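Informe del proyecto: ¿cuánto tarda en secarse una toalla en la residencia?

Vale, sé que el tema suena a broma, pero quien haya vivido un invierno en Clatthorpe sabe que la ropa húmeda es un drama diario (mi habitación olía a perro mojado y no tengo perro). Mohit Katiyar y yo queríamos comparar el tendedero plegable con el radiador y, ya puestos, ver si abrir la ventana servía de algo.

El método fue bastante casero. Pesamos una toalla seca, 676 gramos, la mojamos en el lavabo, la escurrimos a mano y la volvimos a pesar cada hora. Usamos dos habitaciones del mismo pasillo, una con la ventana entreabierta y otra cerrada a cal y canto. Aquí metimos la pata la primera vez: Mohit escurría muchísimo más fuerte que yo, así que los datos de esa tanda fueron a la basura y a partir de entonces escurrió siempre él.
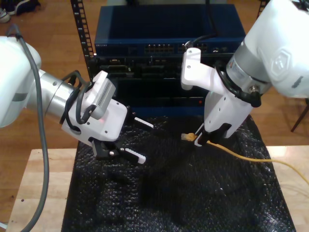 Mamta Chaudhary nos comentó en la puesta en común que faltaba medir la humedad del aire, y que sin ese dato el efecto de la ventana podía ser pura casualidad del tiempo que hacía esa tarde. Tiene toda la razón y me dio bastante rabia no haberlo pensado antes. Conseguimos un higrómetro prestado y repetimos las pruebas en febrero.

Resultado: el radiador gana de calle, eso ya lo esperábamos, pero la ventana entreabierta ayudó mucho solo en los días secos. Con lluvia, la toalla del tendedero seguía pesada al día siguiente, ¡un asco!

Si lo repitiera, probaría también con vaqueros y pediría una báscula mejor, que la nuestra se apagaba sola a mitad de pesada. Las tablas con todos los pesos van en el anexo, ordenadas por habitación.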